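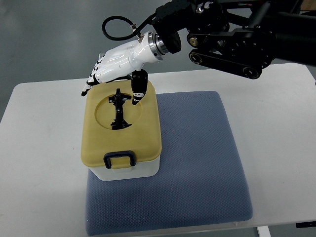

Who can take part in the Pinto home trial?

People who are over 18, who live or work in Prirmont or near to it, and who can give us two afternoons per week. You don't need a technical education. We take households, small workshops and small shops.

Filed under: Calls and Vacancies / Robot Hands and Arms
Shares: 11 | Comments: 2

Pliralier is looking for participants for the paid trial of Pinto, our rental service for a robotic hand and arm. We have 12 places. The trial will last 11 weeks and each participant receives 900 euros at the end of it, plus the cost of local travel. The call is open from January 2023 until all the places are taken.

What is Pinto

Pinto is a service and not a machine that you buy. The customer pays by the month and receives one arm with one five-finger hand, the installation, the training and the help by telephone. The hand is made for usual things of the house and of the small workshop: boxes with lids, handles, latches, bottles, bags, tools with a soft grip. In the first version of the service the customer had to prepare each task with our engineer. In the version which you will try, you prepare the task by yourself, by guiding and correcting the hand from a tablet. We want to know if a person who never met such equipment can do this after one morning of training, and where he or she becomes stuck.

Until now the service was used only by our own staff and by two shops which know us well. They are too kind with us. We need people who will write to us that a button is in the wrong place.

What you will do

In the first week you come to our rooms in Prirmont for the training. From the second week you work in one of our trial rooms, two afternoons per week, three hours each time. At every visit you receive a short list of tasks. You choose the order. You set up the objects on the table, you guide the hand, and you write your notes in the notebook – paper or tablet, as you prefer.

The notes are the most important part of the job. We don't expect long texts. We expect that you write what you tried, what the hand did, and what you thought was going to happen. If a task goes badly three times, you write this and go to the next one. It is not an exam of you.

In the last week there is a talk of one hour with our team, and you fill in a form on the price, the instructions and the support.
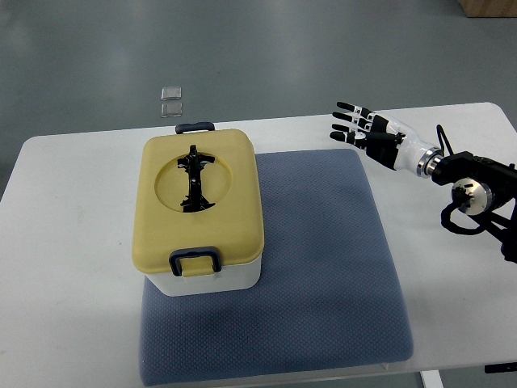

Most of the tasks are done with containers, and we ask all participants to begin each note with how the objects were placed. It sounds boring, but without it we can't repeat your task the next day. For a storage box like this one, with the yellow lid, the note should say that it stands on the blue-gray mat and passes a little over the left edge of it, that the front handle is folded down, and that a black plastic piece lies in the round well of the lid. After this comes the position of the hand: on the right of the box, fingers pointing to the left. Two or three lines are enough. If you move the mat in the middle of a task, please start a new note.

What we ask from you

You can read instructions in English and write simple notes in English. Mistakes of grammar are no problem, we make them also.

You can sit or stand at a table for three hours, with a break. The trial rooms have a lift and the tables can be used from a wheelchair. Left-handed people are very welcome, we have too few of them in our earlier notes.

You don't work for a company that sells or rents robots, and you didn't work for one in the last year.

You accept that the sessions are recorded on video. The recordings are used by Pliralier and by our partner Brunance, who writes the tablet software. They are not published without a separate permission in writing.

What we offer

The payment of 900 euros is made in one sum after the last talk. If you must stop earlier for reasons of health or family, we pay for the weeks which you finished. Insurance during the sessions is on our side. Coffee, tea and a warm lunch on the training day are included.

Participants who finish the trial can rent Pinto at half price for the first three months after the public start, planned for June. This is an offer and there is no obligation. Your opinion in the final form has no influence on it.

Some questions we received already

Can two persons of the same household share one place? It is possible, if both come to the training. The payment stays the same.

Will the arm be installed at my home? Not in this trial. A home installation needs a fixed table and a visit by our technician, and we will do this later with a smaller group.

Can I bring my own objects? From the fourth week, please do. Nothing of glass, nothing with a blade, nothing heavier than a full one-liter bottle.

Is there any danger? The arm moves slowly in trial mode and there is a red stop button on both sides of the room. One member of our staff is always present. Long hair must be tied and bracelets must be taken off.

How to apply

Write a short letter, one page or less, with the reference number 2186 in the subject. Tell us what you do in your days, which afternoons you have free, and one thing in your home or your workshop that you would gladly give to a machine. A photo of you is not necessary and also a CV is not necessary. Address the letter to Imre Csonka, Participant Office, Pliralier, Prirmont, or use the contact form on this site. He answers to everybody, normally within one week – also when the answer is negative.

Selected people will be invited for a short meeting, where you can see the hand working and ask what you want before you sign.

Related

Pinto: what the monthly price includes
Vacancy: service technician, Prirmont (full time)
Brunance and Pliralier extend the work on tablet control
How to prepare a table for a rented arm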